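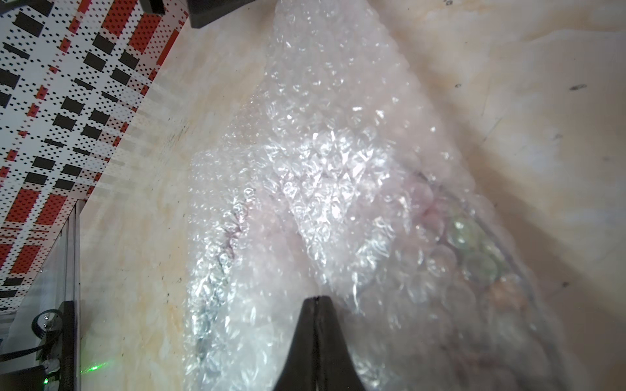 Packing away the good glasses (and other breakables) without tears

Every June I swear I'll sort the sideboard, and every June I find another chipped wine glass at the back and go and put the kettle on instead. This year I did the job properly, helped along by my neighbour Austra Sepp, who has moved house more times than I've changed my curtains and has Views on wrapping.

So, bubble wrap first. Bubbles go on the inside, against the thing you're protecting. I had been doing it the other way round for most of my adult life! Cut your piece bigger than you think, lay the glass on its side at one corner, and roll it towards the middle, tucking the loose sides in as you go. One bit of tape is plenty. If you wind tape round and round you'll be hacking at it with scissors later, and that's how I lost a perfectly nice sherry glass.

Stemmed glasses want a bit of scrunched tissue round the stem before they go anywhere near the wrap. Stand them upright in the box. Plates go on their edges, like records, with a folded tea towel at the bottom. Put the heavy stuff in small boxes and the light stuff in big ones. I know everybody says it, but I still managed to fill a huge box with casserole dishes and then couldn't shift it off the landing.

Keep your used wrap, by the way. Mine lives in an old pillowcase on the back of the airing cupboard door, and anything that's gone flat gets used for lining the salad drawer.

Hooks, baskets and getting things off the floor

Once the sideboard was done I got a bit carried away and started on the walls. A rail with a row of little hooks is the best thing I've bought for the house in ages. Mine came from Harer, cost me 9 pounds, and holds the measuring spoons, the tea strainer, the scissors and all the keys we can't identify. Small hooks are better than big ones for this sort of thing, I find, as you can't pile five things on each.

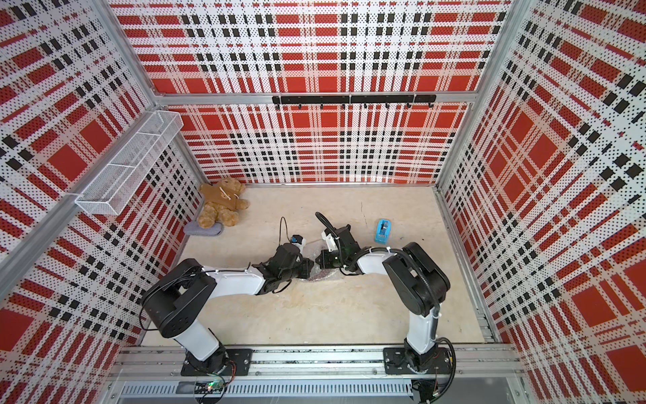 Hooks along the back, wire basket up on the side wall.

Before you put up a basket, hold it against the wall and pretend to use it for a minute. Can you reach in without standing on tiptoe? Will you crack your head on it when you bend down for the hoover? I moved mine twice. Wire ones let the dust fall through, and a divider stops the whole lot sliding down to one end.

Go gently with heavy things too. Jars of rice belong on a proper shelf. Cloths, string, seed packets, spare gloves, all fine.

Soft toys: the quick clean 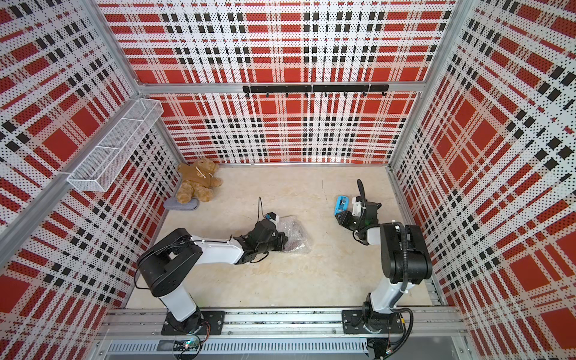
Reading time: 2 minutes

Augustina Ackah wrote in to ask how to freshen up a teddy that can't go in the machine. If it has clothes on, take those off and wash them separately by hand in cool water. Then put the bear in a big bag with a few spoonfuls of bicarbonate of soda, tie the top and give it a good shake (children love this part). Leave it for an hour, take it outside and brush it all out with a soft, dry brush.

For grubby patches, whisk a drop of washing-up liquid into warm water and use just the foam on a cloth. Dab, don't rub, and try a bit round the back first. Dry it somewhere airy and away from the radiator, and fluff the fur up with your fingers while it's still damp.

Next time I'm tackling the cupboard under the stairs, so if you've got a good way of storing wellies, please do leave it in the comments.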